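Fumanby lead swap scheme hailed as success, but the sums are thin

May 31, 2025

Perkon says its plan to rid Fumanby of old extension leads has been a "clear win for safer homes". The figures it put out with that claim leave a good deal of room for doubt.

The scheme, run with the hardware chain Grendance, let residents hand in any lead, adapter or power strip at the shop in Chou Street and leave with money off a new one. It ran for six weeks. In that time, Perkon says, 538 items were handed in, and 141 of them were judged "unsafe or past their best".

Those are two very different things. A strip with a cracked case or a bare wire is a fire risk. One that has gone a bit yellow is not. Asked how many of the items fell into each group, the firm said it had not recorded them separately.
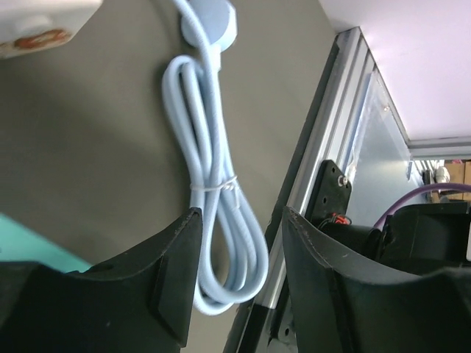 Nor is it clear who did the judging. The leaflet handed out at the start promised checks "by trained staff". Grendance now says its shop workers were given a printed sheet and a short talk, and that nothing was tested under load. Items were looked over at the till and dropped in a bin behind the counter.

Then there is the discount. Customers got 40 per cent off, but only on Perkon's own range, and only on the dearer strips with a built-in surge guard. Several people who wrote to this site said the cheaper leads they had gone in for were left out of the offer. One said she paid more after the discount than she would have for a plain lead at the market.

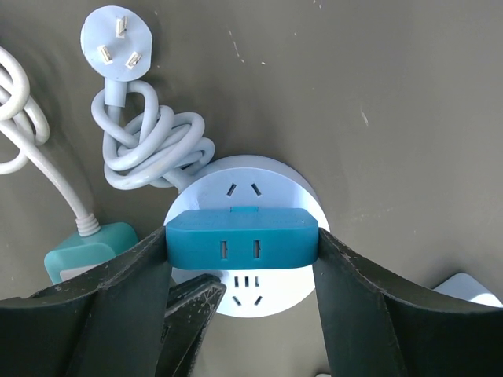
A teal-blue plug adapter on a round white power strip.

Perkon rejects the idea that the scheme was a sales drive. In a statement it said that overloaded sockets "are a danger in every street in the country" and that it was proud to have "started a conversation". It would not say how many new strips were sold during the six weeks, calling this a commercial matter.

Few would argue with the basic advice. Don't plug one extension into another, don't run a heater off a lead meant for a lamp, and throw away anything that gets hot or smells of burning. All of this was on the leaflet, and all of it costs nothing to follow. Whether it needed a voucher attached is another question.

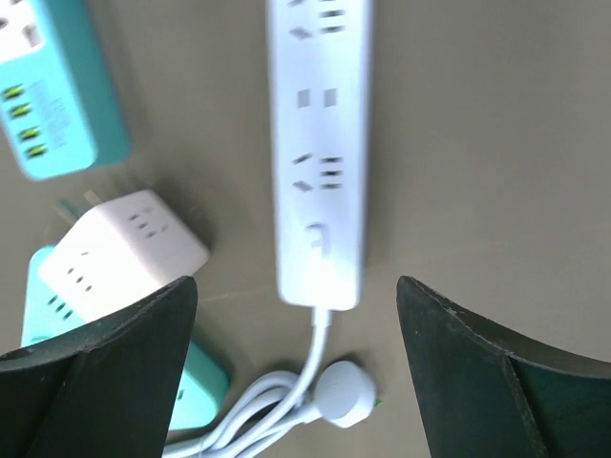 A long white power strip with a switch or button near one end.

What happened to the old ones is also hard to pin down. The posters said "every item recycled". Grendance says the bins were collected by a contractor and that it has asked for the paperwork. Perkon says this was up to Grendance. Until one of them produces a receipt, the word "every" looks brave.

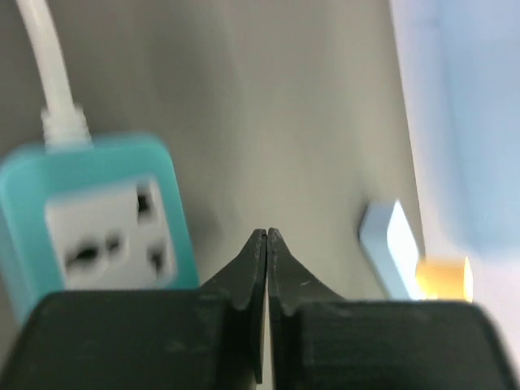

Two black gripper fingers, closed at the tips.

The firm wants to repeat the scheme in October and take it to other towns. It has asked Fumanby's council to lend its name and some space in the town newsletter. Councillors have yet to reply. They might start by asking for a proper count of the leads that were really dangerous.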